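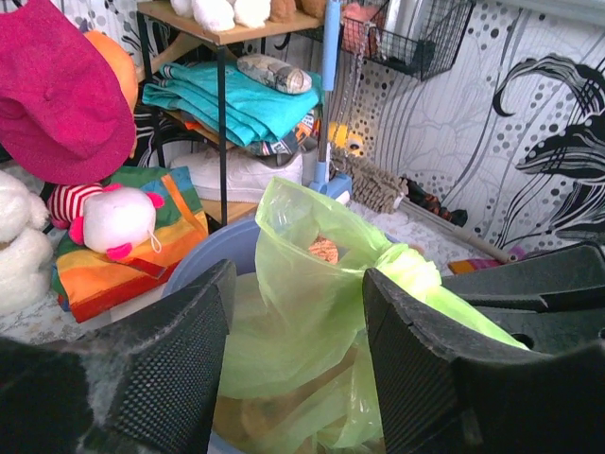

Menoda puts finger pads to the test with thin bags, soft rims and 237 household grasps

Drestodport, August. The Menoda test group has finished the first full round of its gripper comparison, and we're delighted to share what came out of it. Over the summer the group ran 237 grasps on everyday soft goods, swapping between two sets of finger pads and two wrist camera positions, and the results have already changed how our own arms are set up.

The comparison was built around things people handle at home every day. Thin plastic bags, towels, plush toys and cloth shoppers are all awkward for a two-finger gripper. They fold, they slide over one another, and a bag that looks wide open from above can close up as soon as a finger brushes it. We wanted to know how much of the trouble comes from the pads, how much from what the camera can see, and how much from the way two arms share a job.

The two pad sets came from Grimach, which makes a mesh-textured pad, and from Hou, which supplied a smooth, softer one. Both were fitted to the same black fingers, and each set did its share of the work on the same objects, in the same small furnished corner.

Of all the tasks, the one that taught us most was the bag in the basin. A thin bag is gathered into folds in a round plastic basin, sometimes with part of it lying over the rim, and the arms have to take hold of the gathered part without pinching the basin as well. It sounds like a tiny thing. It kept the whole group busy for weeks, and we loved it! 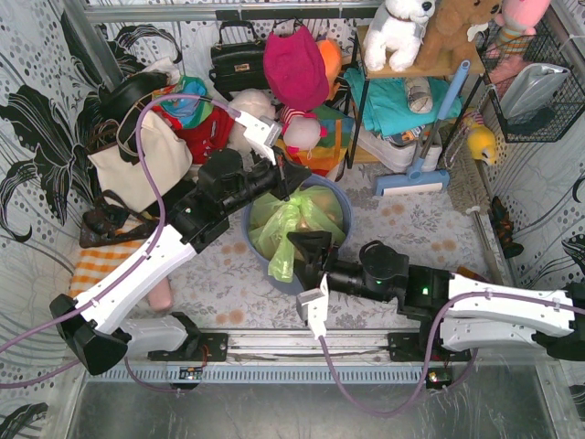
On this task the mesh pads let go of the bag less often, and the difference was largest when the plastic was bunched up and the fingers could close on several layers at once. On a single flat layer the two sets were much closer together. The smooth pads did better with the plush toys, where the mesh sometimes caught in long fibres and didn't want to release. Neither set wins everywhere, and we think that's a useful thing to know before ordering a box of either.

The camera work gave us a bigger surprise. We tried the wrist module in its usual high position and again in a lower one, closer to the fingers. The lower view gives a lovely close look at the folds between the pads, but a finger can easily hide the rim. With the high position, almost 76 of every hundred tries ended with a clean hold on the first close. The low position did worse at first, then caught up once the approach angle was changed so that the rim stayed in view for longer.

"I was sure the pads would decide everything," said Fabrice Tessier, who leads the tests at Menoda. "Then we moved the camera and had to redo half our notes. The bit I enjoyed most was watching the second arm. If it holds the bag steady near the rim, the first one can be quite relaxed about where it grabs."

The group spent 42 hours on two-arm runs alone. Most of that time went on timing. If both grippers close together they tend to pull against each other, and thin plastic doesn't forgive that for long. Letting one arm settle before the other moves in made for slower but much calmer runs. A short wait at the rim helped too, as did a gentler closing speed over the last part of the movement.

Cables also earned a page in the report. The camera leads need enough slack for the wrist to turn fully, yet a long loop can drag over whatever is lying nearby. The group now checks both leads through the whole range of movement before each session, and the report has a section on where to leave slack and where to clip.

The written report covers the pads, both camera positions, the arm timing and the full list of objects, along with the runs that went badly and our best guess at why. It's free to read, and labs and workshops that want to repeat the bag task can ask for the setup notes and the closing speeds we used.

A second round starts this autumn with a target of 400 grasps. It will bring in a narrower fingertip from Grimach, a new batch of softer pads from Hou, and more cloth bags with handles, which we barely touched this time. We'd be very glad to hear from anyone who has tried something similar, especially with other camera positions.

Requests for the report and setup notes can be sent to the Menoda test group in Drestodport, marked for the attention of Fabrice Tessier. The desk is open until 4 pm.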